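3.2 The sorting table

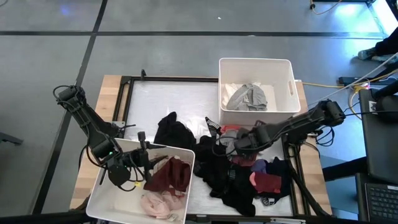
I should say up front that I came to this study through laundry. I've sorted a lot of it, at home and for pay, and I had strong feelings about how it ought to be done before I ever wrote a word of the protocol. Ayantu Bogale, my co-author, had none at all (she says she throws everything in together and hopes), and I think that balance did us good!

What we wanted to know was pretty simple. When you've got a heap of mixed clothes and a couple of bins, what do you reach for first, and what gets left for the end? The older advice, which we both grew up hearing, is to pull the whites and work up to the darks. Our pilot at Brostley in November hinted that people start with whatever is on top and easy to grab, whatever the color, and then tidy up their logic later when somebody asks them about it.

So we kept the setup plain. The clothes go in a heap on the table, where they can be spread out a bit, and the bins are white plastic and open at the top. I pushed hard for white. In the pilot we used dark tubs, and a navy sock at the bottom of a dark tub might as well be on the moon. With a white bin you can look in partway through a sort and tell a maroon piece from a pale pink one without digging, as in Figure 2, where those two share the nearer bin and the far one has gray and cream at the bottom.

Figure 2. The sorting table with clothing still on the work surface and garments in both bins.

The maroon and pink pairing deserves a word. On most care charts those would be split up, dark red on one side and pastels on the other. But plenty of our sorters at Mudlow treated "reddish" as a family and felt fine about it, and we decided early on that we wouldn't score that as an error. Gray was messier. It went with the lights, it went with the darks, and one person at Plullis made a strong case to me (over lunch, so it isn't in the data) that gray should always be washed last and alone. I still don't agree, but I've thought about it more than I'd like to admit.

We logged 3724 placements across 200 sorts, at 4 sites. A placement counts when the garment is let go inside a bin, even if it's picked back out afterward. We don't fold anything and we don't smooth anything. Ayantu wanted flat garments at first so the labels would be easier to read, and we tried 8 sorts that way, but flat clothes stack up like paper and people just lift the top one, so we dropped the idea and left those sorts out of the totals. Crumpled is how clothes come out of a hamper anyway, and it's a lot closer to the heap Mao used in the earlier work we compare against in Section 4.

Bin position mattered more than either of us expected, and I'll get to that next.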